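Search this journal Search Go

May - Blomqvist

4. Cutting rhythm and the spectator's sense of space

4.1 Material

The two films in this part of the study, Wadetti and Skostatov, are both action thrillers made for cinemas, and both place their longest fight near the end of the second act. In Wadetti the fight happens in a market hall and contains 80 shots. In Skostatov it happens in a railway depot and contains 48 shots, although the two fights have almost the same running time. We counted a new shot at each cut, and a dissolve was also counted as one cut.

4.2 What the cutting does

The higher number of shots in Wadetti does not make the fight harder to follow. The director returns 7 times to the same wide view from the balcony, and after each return the spectator knows again where the hero stands and which door is still open. The close shots between these views can therefore be very short. Skostatov has longer shots, but it has no such returning view, and the camera crosses the line between the two fighters 6 times without any preparation. Several reviewers complained that the depot fight was "too fast". We think that the word is not exact, and that they were describing a loss of direction.

This result agrees only partly with the earlier literature on the genre, where shot length is often treated as the main measure of clarity. Shot length is easy to count - this is perhaps one reason for its success. It says little about how one shot is connected with the next.

4.3 Hands and objects

A second difference concerns the hands. In Wadetti the hero picks up tools, bottles and keys, and each object is shown before it is used. The eye is led from the hand to the object, and the cut follows the same path. Skostatov often shows the object only after the blow, so the spectator must reconstruct the action backwards.

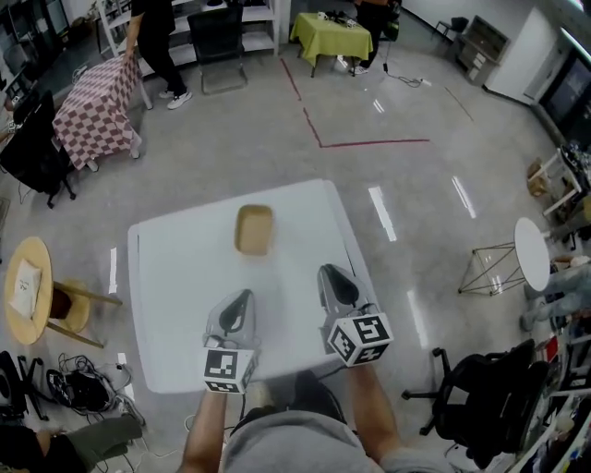 Figure 3. Two hand-held grippers over a white table, with a small cardboard tray near the far edge.

4.4 Comparison with Aketti

The third film, Aketti, is a comedy with fights, and for this reason we treat it separately. Its jokes depend on the spectator seeing the whole body, and the director keeps the camera far from the actors even in narrow rooms. The cuts come mostly after a fall has ended. In the kitchen fight there is one exception, a close shot of a spoon, which breaks the rhythm on purpose and prepares the joke with the cook.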